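How to Pick a Bilingual Kids' Album Without Wasting Your Money
Posted 12/7/23

Every spring a fresh batch of family records shows up with "bilingual" stamped on the cover, and every spring I buy one that has four words of Spanish in it. Hola, amigo, uno, dos. The rest is a ukulele and a man shouting about broccoli. I've gotten pickier, and this is how I check a record now before I pay for it.

Step 1. Ignore the sticker.
Awards, "parent approved" seals, quotes from blogs you've never heard of. Turn the thing over and read the track list. If all the titles are in English, be suspicious.

Step 2. Play the third song first.
The first song is the one they spent money on. The third one is what the album really sounds like. I tried this with the Villulari record in May. The opener was lovely, and the third track was a drum machine with somebody's cousin counting over it.

Step 3. Read the lyrics.
You want whole sentences in the second language, sung at a speed a person might use. Songs that say a line in one language and then repeat it in the other are fine for a car ride, but my kids learned to tune out every second line. The Raddale albums do this constantly. 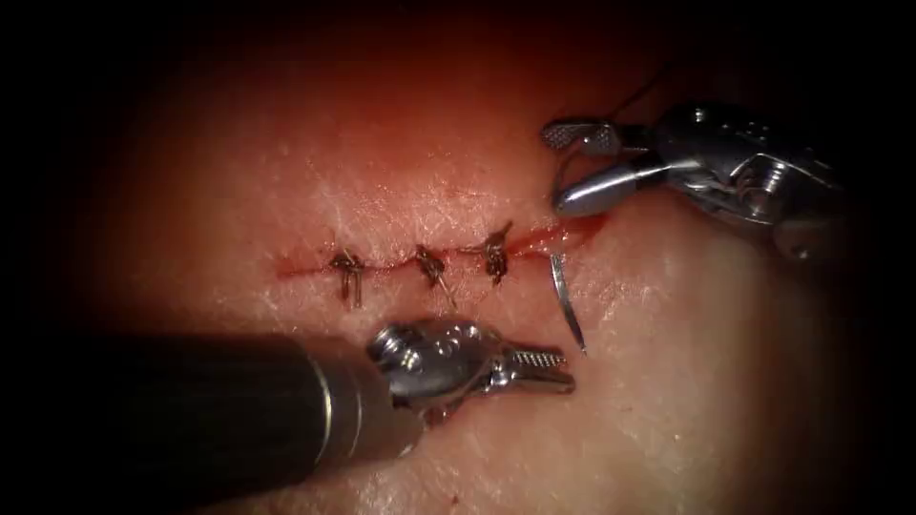 Three knots along a straight incision.

Step 4. Check the length.
An album that runs 38 minutes is plenty. Anything longer usually has karaoke versions tacked on the end, and you're paying for the same songs twice. Count the real ones. I've seen a "14 track" release with five.

Step 5. Don't trust the play counts.
Jerus, the app our library uses, likes to tell you a song has 500 plays from families near you. In my house one kid can put the same song on all afternoon. I don't see what that number is supposed to prove.

Step 6. Test it on a child, twice.
Once when they're in a good mood and once when they aren't. Dancing the first time means very little, because mine will dance to the dishwasher. If they ask for it by name the next morning, buy it.

What about the expensive box sets? The Iwasaki one comes with a songbook, flash cards and a poster. The songbook is decent if somebody in the house plays guitar. The flash cards were under the couch in a day. I'd borrow it first and see if anyone opens the book.

If you're still not sure after all that, buy one song and wait a week.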